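Police recover stolen electrical components from Maltus storage unit

Dec 5, 2021

The Grirnadholm Police Service has recovered a quantity of electrical components reported stolen from a commercial property in Maltus, and has laid charges against two people. 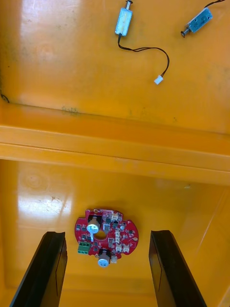
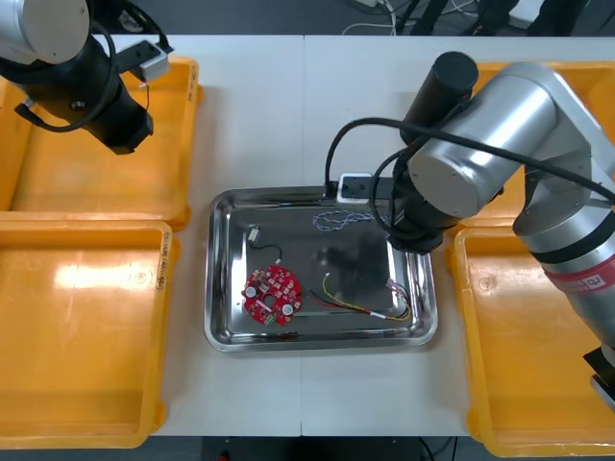

Solenoid and circuit board in an orange tray (first picture); steel tray and yellow bins on a white tabletop (second picture).

Officers attended the premises of Conneely, an industrial supplier, in November after staff reported a break-in at the rear of the building. An inventory completed the following morning identified 544 items as missing, along with a utility trailer.

Investigators executed a search warrant at a storage unit near Prevov and seized 70 cartons of goods. The trailer was located a short distance away with its licence plate removed. It has been returned to the company.

A man, aged 41, and a woman, aged 36, were arrested at the storage unit without incident. Each has been charged with break and enter and possession of property obtained by crime. The man faces a further charge of failing to comply with a release order. Both were released on conditions and are scheduled to appear in Grirnadholm provincial court in the new year.

Police are seeking dashcam or security video recorded within 100 metres of the Conneely loading entrance on the night of the break-in. Businesses that have recently been offered electrical parts without paperwork are also asked to come forward.

Anyone with information is asked to contact the property crime unit of the Grirnadholm Police Service. The investigation is ongoing.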